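Council Tax Banding Review Support: Progress Report to the Dreßler Fund

Period covered: the second quarter of the grant, to the end of June

1. Work done this quarter

The advice desk at Ukham has been open on 2 afternoons a week, as agreed in the grant letter. Most callers wanted to know whether their home was in the right council tax band and what would happen if they asked for it to be looked at again. Many had been told by neighbours that a challenge was free of risk. We explain to each household that a band can go up as well as down, and that the homes next door may be looked at too.

The leaflet on banding went to 700 homes on the Kakel estate in June. It sets out how to find the band of similar houses nearby, what evidence to gather, and who to write to. We cut the section on new builds after early readers found it confusing, and it will come out as a separate sheet.
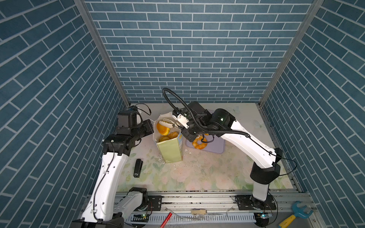 Calls rose in the week after the leaflet went out and then settled. The questions were much the same as before, although more people now arrive with sale prices and floor plans in hand, which shortens the appointment.

2. Prultden

The Prultden sessions started later than planned. The room we had been offered was needed for other council business until the end of May, and the new one has no step-free entrance. We have held 3 sessions there so far against the 4 in the plan. Residents who could not manage the steps were offered a telephone appointment, and this has been taken up. We are still looking for a ground-floor room.

3. Difficulties

Replies to banding proposals are slow. Households who wrote in early spring are still waiting, and some have stopped paying in the belief that a challenge puts the bill on hold. It does not, and we have moved that point to the front page of the leaflet for the reprint.

We also see people whose real problem is a missed discount. Single occupants and full-time students are sent to the council's discount form on the first visit. These cases were outside our original bid, so we record them separately.

4. Spending

Printing came in under budget. Room hire is over, owing to the change at Prultden, and we ask the Fund's permission to move the printing underspend across to cover it. Staff costs are as forecast.

5. Next quarter

Hold the outstanding Prultden session
Reprint the leaflet with the change noted in section 3
Finish the sheet on new builds
Agree with the Fund how discount cases should be reported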